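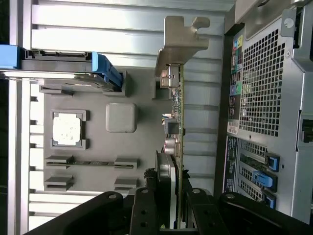
Gripper comparison, day two. Same arm, same wrist camera, same task as yesterday: take an expansion card out of an open desktop tower and put it on the tray beside it. Only the fingers and the controller settings change. Notes as I go.

Contestants. The Delitz is a parallel jaw gripper, electric, with position and force readback. The Hatum is also electric and two-finger, but the fingers swing on a linkage, so the tips move on an arc as they close.

That arc matters more than I expected. In open space you correct for it once in the tool offset and forget it. Next to a rear panel you have the card bracket on one side and connectors on the other, and the tip needs its own clearance all the way through the stroke.

Opening between fingertips on the Delitz is 98 mm. Too much for this job. I limited the stroke in software so it doesn't open into the case wall on approach. Takes one line in the config. The Hatum has no stroke limit in its driver, so I wrote a wrapper that rejects any open command past a set angle.

98 attempts would have been a nice match but I ran 416 in total, split evenly. That is 208 per gripper, case put back to the same marks on the bench each time, card seated by hand by Imogen Pickering, who has very consistent thumbs.

Delitz: 2 drops. Both at the lift, both with the force setting one step lower than the rest of the batch. I would call that my error and have left them in the numbers.

Hatum: more drops than that, and a different kind. The card rotates between the tips as it leaves the slot. The pads are narrow and the card is heavier at one end. Wider pads would probably fix it. I don't have wider pads until February.

Camera notes. Wrist mount, looking down past the fingers. The fingers take up the near edge of the view at all times, which is fine for aligning but bad for the automatic exposure. Dark fingers and bright sheet metal pull it in opposite directions. Locked exposure and gain by hand. Detection got steadier right away.

Perforated metal is a nuisance for the depth estimate. Vent grilles give you a repeating pattern, the stereo matcher picks the wrong hole, and the panel jumps forward or back. I mask that area and take the plane from the solid edges of the case.

Colored latches are the opposite. Blue plastic against gray is the easiest thing in the case to segment. I am using the latches as landmarks for the case pose and leaving the board alone.

Controller. I tried the Whitlock box first and then the stock one. Whitlock holds position better under side load, but its force mode has a delay you can see on the plot: 260 ms from contact to the first correction. For a card stuck in a slot that is too late. The stock controller wobbles more and reacts sooner. I kept stock.

Someone asked about recording. Wideo for the camera stream, joint log to a separate file, both stamped from the same clock. Don't try to line them up afterward by eye. I did that last year and lost a week.

Settings for the better Delitz batch: slow approach, close until contact, hold, small rock along the length of the slot, then straight lift. Without the rock the arm reaches its force limit and stops.

Next is cable connectors. Different fingers again, same case. Log files for today are in the shared folder under 14/12/2018, raw and unfiltered, including the two drops.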